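Speaker notes — Furkport meetup, November 20, 2018
Plellalent gripper kit, hands-on review. 20 mins incl. questions, so keep moving

Opening
Thank Jade Després for the slot. Say up front: we paid for our own licence, Rissanen didn't sponsor this.
Who's bought a gripper kit before? Hands up. Who finished setting it up? (wait for laugh, move on)

What you get
Two-finger gripper, driver, simulator with a set of ready-made rooms. Rissanen sell it as one box, one login. Kit is the same for everybody, the support plan is where they make their money.
Price — don't read out the table, it's in the handout.

Setup
Simulator up in an afternoon. Real arm took us 6 days, most of it our own fault, wrong cable then wrong firmware. Be fair about this.
Manual is 138 pages and the bit you need is near the back. Tell them: start at the chapter on wrist view, then go back.
Skescombe team had the same trouble in April so not just us.

What we tested
Sim only for tonight. 100 runs, same start pose, room changed every time. Full log on request, don't go through it here.
Liked: fingers open and close just like the real ones, no odd jitter. Rooms load fast.
Didnt like: error messages. "Plan failed" and nothing else. Mention the forum thread.

Wrist view slide
Leave this up for a bit. Point at the two fingers, open, nothing between them. Cracked brown wall ahead, brick pattern low on the left, speckly stuff up on the right with the vent in it.
Main point — busy textures everywhere, and the small things are over in the bottom right corner, well away from the fingers. Ask the room how they'd plan the turn.
If someone asks what the long thing with the pale flat head is, say broom or spatula, take your pick.
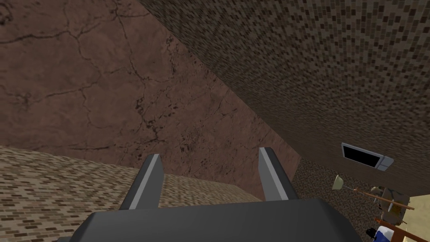
Would we buy it again
Yes for teaching. For a working line, not yet, wait for the next driver.
Support answered us every time but slowly. Ask for a named contact before you sign, we didnt.
Trial licence is worth doing first, bring your own room file if you've got one.

Questions
Likely ones: other arms? (two so far, check the list) Does it run on a laptop? (yes, fan gets loud)
Handouts by the door. Give Jade the clicker back.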